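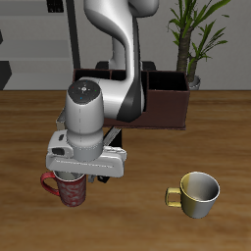 Do I need to change every password after a breach at one company?
Start with the account that was breached, then change any other account where you used the same password or one very close to it. Accounts with their own separate passwords can be left alone unless you see something odd in them.

We've had this question a lot since the Westhorpe loyalty card letters went out. Westhorpe wrote to 3,001 customers in our area to say that email addresses and scrambled passwords had been copied from an old server. Card details were kept elsewhere and are not part of it. If you had a letter, the advice in it is sound, but it is long and the useful part is on the second page.

"Scrambled" in this case means hashed. The company doesn't store your password as you typed it, but a short or common password can still be worked out from the hash by guessing. A long one takes far more guessing. If yours was eight letters and a number, treat it as known.

What to change first

Your email account comes before everything else if it shared the password. Anyone who can read your email can ask other sites to send a reset link and pick it up before you do. After email, do the bank, then anything that holds a saved card, then the rest as you get time.

Type the address of each site yourself or use the app you already have. Several members have had messages that claim to be from Westhorpe and offer a "secure reset" button. The real letters came by post and contain no button, no QR code and no phone number beginning 09. Delete the emails. If you have already clicked and typed something in, change that password now and ring your bank on the number printed on your card.

While you are in your email settings, look at two other places. One is the list of forwarding rules, which should be empty unless you set one up. The other is the list of devices that are signed in. Most providers have a "sign out everywhere" option, and it is worth using once. You will have to sign in again on your phone and tablet afterwards, so have the new password to hand.

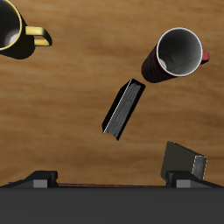

Password managers

At the last drop-in we compared 3 of them on the Canstead library machines. All of them saved and filled in passwords without trouble in the two common browsers. The differences were mostly in price and in how easy it was to get going again after forgetting the main password.

Ulter has a free version that works on one device only. It prints a recovery sheet when you set it up, and you should print it, because there is no other way back in.

Domański costs 56 pounds a year for a household. It lets a second person in the family request access, and you get a waiting period in which to refuse. Couples at the drop-in liked this one best. The English help pages are a bit thin in places.

The one built into your browser is free and fine for most people, as long as the computer itself has a password and you don't share a login with anyone.

A paper notebook kept at home is also acceptable. The person guessing passwords from a stolen list is a long way from your kitchen drawer. Don't carry it in the same bag as the laptop.

Two-step codes

Turn these on for email and banking at least. A code from an app is better than a code by text, and a code by text is much better than none. Save the backup codes somewhere other than the phone – if the phone is lost, they are what gets you back in.

Nobody from a bank, a shop or this group will ask you to read out a code.

Dates and handouts

The next drop-in is in January at Canstead library, in the upstairs room. Bring your device and its charger. We can help with settings but we won't type passwords in for you.

The two-page checklist has been updated and is at the front desk. Ask for sheet 937. Older copies still tell you to change passwords every month, and that advice has been dropped, so please recycle them.

Item last updated 2025-12-19.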